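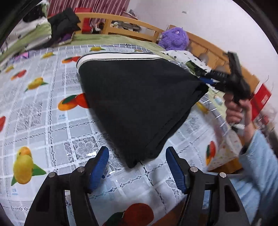

Fastarow opens sign-up for home sportswear collections

Jan 17, 2021

Fastarow, the clothing reuse service based in Skurine, is asking households to sort out the sports kit they no longer wear and put it aside for collection. Sign-up is open now and the first collections will be made in May.

Black sportswear with a white stripe or trim is among the most requested kit at Fastarow, as it can be worn with most club colours. Shorts, tracksuit tops, trousers and small kit bags are also wanted in any colour. Items should be clean and have working zips. Small marks and loose threads are fine and will be dealt with at the Tekleab workroom.

Last year Fastarow passed on 1147 pieces of clothing to 19 schools and sports clubs. A further 121 pieces were too worn to use again and went for fabric recycling.

Households are asked to lay each piece out flat before packing it. A bed or a table will do, and a pale cloth underneath makes it easier to spot holes and pulled seams in dark fabric. Check that pockets are empty, smooth out the legs and sleeves, and fold with the stripe facing outwards so that the sorting team can see it.

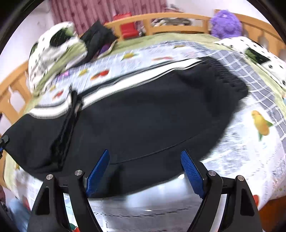
Fastarow Collections Team

Trousers should be folded lengthways first, one leg over the other, and then in half. Gathered or ribbed cuffs can be tucked in last. Please do not roll clothes or use vacuum bags.

"We get a lot of good kit that has been pushed into a carrier bag, and it all has to come out and be checked again," said Nuria Tufa, collections manager at Fastarow. "If people can do that first look at home, it goes out to the clubs much sooner."

Each household may put out up to 2 bags per collection. Boots, helmets and swimwear cannot be taken.

The collections are being run with Vastton, which is providing the vans. Residents can sign up on the Fastarow website or by asking at the Tekleab workroom.

Press enquiries: Nuria Tufa, Fastarow, Skurine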